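Jul 31, 2020

# Visit to the Braveck packing rooms, Trorach

Braveck pack and send out small furniture and household goods for other firms. They have been in Trorach since the old dye works was split up, and they open the building to visitors on two afternoons in the summer. I had missed the June one, so I put my name down for this one and went over on the bus from Laltora. The walk from the stop is uphill and not well signed. Go past the first gate and use the second.

There were nine of us. We signed in at the side door, were given a paper map and a pair of thin gloves each, and were told we could keep the gloves. Aldo Barbieri took us round. He has run the packing floor for a long time and talks quickly, so I have probably lost a few things in my notes.

## The ground floor

Goods come in at the back, off the lane. The bay is narrow and takes one lorry at a time, and Aldo said most of the complaints from the neighbours are to do with that. Everything is checked against a sheet before it goes any further. The sheet is still paper, in three colours, and the pink copy stays with the goods until they leave.

Flat cardboard is kept along the inside wall. They stock 73 sizes of carton, which seemed a lot to me, but Aldo said he would like more. A carton that is too big has to be filled, and filling costs money and time. He showed us how to fold one of the middle sizes and let us try. Mine was not square. The trick is to crease every flap backwards first, all the way, before you touch the tape.

The tape is paper with a gum back. It goes through a small dispenser with a water brush, and the strips come out at whatever length you have set. I liked this machine very much and would have stayed with it longer.

## Upstairs

The stairs are steep and there is a goods lift beside them which visitors can't use. The first floor gets much better daylight. The smaller jobs are done up here, along with anything that needs a second look before it is packed, and there are screens among the work places so that the orders can be read without walking back to the office.

Aldo spent most of this part of the tour on lifting and turning boxes. New starters get a full morning on it. Both hands should be on the box before it moves, one on the side and one over the top edge, and you tip it towards yourself so you can look at the bottom corners. Corners are where the damage is. If a corner is marked, the box goes on a separate shelf and the pink sheet goes with it. 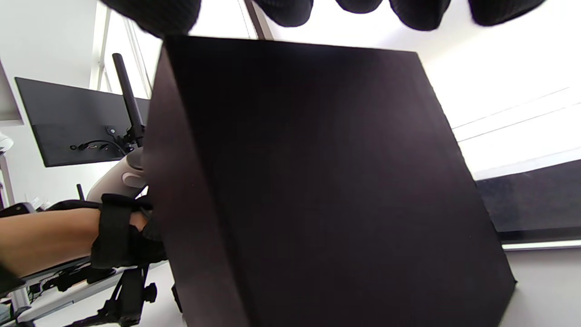

The large dark box was the one I remembered afterwards. It has a smooth, matt surface and slightly rounded corners, so a scuff would be easy to spot, and gloves seem sensible with a finish like that. Bare hands leave prints on dark matt surfaces, as anyone with a black kitchen cupboard will know.

## Filling and padding

Braveck gave up plastic bubble sheet two years ago. They now use shredded card, made on site from damaged cartons, and a honeycomb paper that comes in flat and stretches out as you pull it. Hidayat, the firm that supplies the paper, had left a table of samples for the open day. There were four weights. The heaviest held up well when I stood a full flask on it, and the lightest is really only for wrapping cups.

Shredded card is dusty. There is an extractor over the shredder but you could still feel it in your throat, and one of our group went back down to wait by the door.

## Some figures

Aldo had these on a board by the stairs and I copied them down:

- 1,097 parcels sent out in the best week of last year
- 877 in the same week this year
- 400 cartons folded by hand on an ordinary day

He put the drop down to two customers moving their work elsewhere, and did not seem very worried by it.

## Getting there and practical notes

- The visit took just under two hours, with no seats until the end.
- It is free, but you have to book by telephone.
- Flat shoes only — they do turn people away for sandals.
- Tea was served in the yard afterwards. Bring your own cup.
- There is a seconds shelf by the side door, cash only. I bought a small footstool with a dent in one leg.

The last bus back to Laltora goes at ten to six from the lower stop, on the other side of the road from where you get off.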